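Wemier nurses' dispute

The Wemier nurses' dispute was a pay and rostering dispute at Wemier District Hospital, in the port town of Drovirport. It began in May, over unpaid overtime on the night wards.

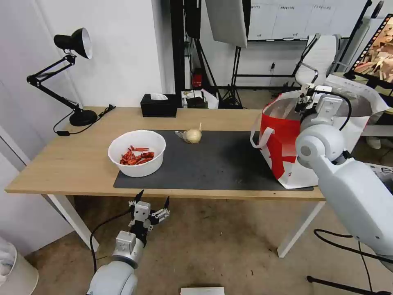 Staff had been working shifts of up to 14 hours, the union said. Management disputed this. A petition with 556 names went to the health minister's office, no reply for 40 days.

First stoppage: a Sunday, 7 am, two hours only. Emergency and maternity stayed open. Nearly 300 people marched from the hospital gates to Tennant Street. Ward nurse Margarida Prata spoke at the rally and became the public face of the campaign, altough she held no union post.

Second stoppage was called off after talks at Clirnden. Settlement covered back pay, a cap on consecutive nights and a new rostering centre. Junior doctors were not included, they settled seperately.

Critics said the cap was never enforced on the smaller wards. An internal review was promised, not published.

Last updated: May
Categories: Labour disputes | Health care | Drovirport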